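Solberg House, Storkton: Household Sorting and Packing Assistant (part-time, temporary)

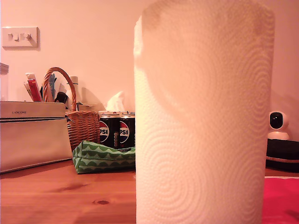 Solberg House is a short-stay guest residence in Storkton with shared kitchens, shared bathrooms and a common room on each floor. Guests stay anywhere from a few nights to a few months, and when they go they leave things behind. Most of it is small and most of it is mixed together: a zippered pouch next to a wicker basket of tubes with a bottle behind it, cans of Pepsi, a paper towel roll, all on one pine table. We are looking for a person who will work through tables like that one, room by room, and leave each with everything sorted, wiped and either put away or packed.

The job has been done up to now by whoever was on shift. That has stopped working well as the house has filled up, so we are making it a separate position through the end of August. It may be extended into the fall, but we can't promise that now.

Hours and pay

The position is 24 hours a week, worked in four shifts of six hours. Shifts start at 9 a.m. and end at 3 p.m. with a paid half-hour break. Pay is $1,620 a month before taxes, paid at the end of the month. There is a one-time payment of $300 for anyone who stays to the end of the contract. Lunch is provided on working days from the house kitchen. We do not cover parking or bus fare.

What you will do

Clear tables, counters, window sills and shelves in the shared rooms and in guest rooms after checkout.

Sort what you find into the groups we use: toiletries, stationery, food and drink, paper goods, cloth, electrical, and personal. Personal means anything with a name on it, any document, any key, any jewelry and any medicine. Personal items go in a sealed envelope or bag with the room number and are handed to the front desk before the end of the shift.

Open pouches and cosmetic bags only at the sorting table, and only after the guest has checked out. Keep the contents together with the pouch. A good pouch or basket is not thrown out because the things in it are used up.

Check toiletries. Opened tubes and bottles are discarded. Sealed ones are wiped down and go to the supply shelf on the second floor. Pens, markers and scissors that turn up among the toiletries go to the front desk drawer.

Put unopened cans and dry food in the kitchen on the same floor, on the shelf marked Free to Take. Open cans are emptied, rinsed and put in recycling.

Restock paper towels, toilet paper, dish soap and trash bags from the basement. Paper towels are stood on the table or counter where people use them, with one spare roll under the sink. Please don't put out more than one at a time — they get used for everything if there are several.

Wipe the tables after they are cleared. The pine ones are marked easily, so use a damp cloth and the mild soap, no spray cleaner. Light switches and door handles are wiped on the same round.

Pack boxes for storage and for pickup. Heavy things at the bottom, liquids upright and bagged, a list taped inside the lid. Boxes for donation are collected by Gasa, a moving and reuse service here in town, twice a month. Their driver will take only boxes that are taped shut and labeled on two sides.

Keep the found items log. It is a plain spreadsheet with five columns. We will show you how we fill it in.

What you will not be asked to do

You will not clean bathrooms or change beds. A separate crew does that in the mornings. You will not be asked to move furniture alone, and you will not be responsible for mailing items back to guests. The front desk handles mail and phone calls.

What we need from you

You should be able to stand for most of a shift, carry a box of up to 25 pounds, and use the stairs. There is an elevator, but it is small and often in use.

You should be able to read labels and write short, clear lists in English. Other languages are useful in the house but not needed for the job.

You should be comfortable handling other people's belongings and leaving them alone when they are not yours to deal with. We ask for two references for this reason, and at least one should be from a job or regular unpaid work.

Experience in housekeeping, retail stock, a thrift store, a library or a moving company would help. We have also hired people with none of these. Patience with small objects matters more to us than speed, and almost everyone is slow in the first week.

Please know before applying that many toiletries are scented. Gloves are supplied in all sizes, and masks on request, but we can't offer a fragrance-free workplace.

Training

The first 3 shifts are paid training. On the first you follow a current staff member through the second floor. On the second you sort a full room with help. On the third you do a room and pack a box on your own, and we go over the list together afterward. Anyone who decides at that point that the work isn't for them is paid for the hours worked.

Labels, log sheets and box sizes all follow the Ondonon system, which the house has used for several years. You don't need to know it ahead of time. A printed copy hangs inside the supply room door.

How to apply

Bring or mail a one-page letter and the names of your references to the front desk at Solberg House, Storkton. The desk is open from 8 a.m. to 6 p.m. A résumé is welcome but not required. In the letter, tell us which days you can work, the earliest you can start, and one place you have kept in order, at work or at home — a stockroom, a pantry, a garage, anything.

Interviews are short and held in the second floor common room. As part of the interview we will ask you to sort one mixed basket and tell us where you would put each thing. There is no time limit on this.

We answer every letter, usually within two weeks. The position stays open until it is filled, and the notice will be taken down from the board and from this page when it is.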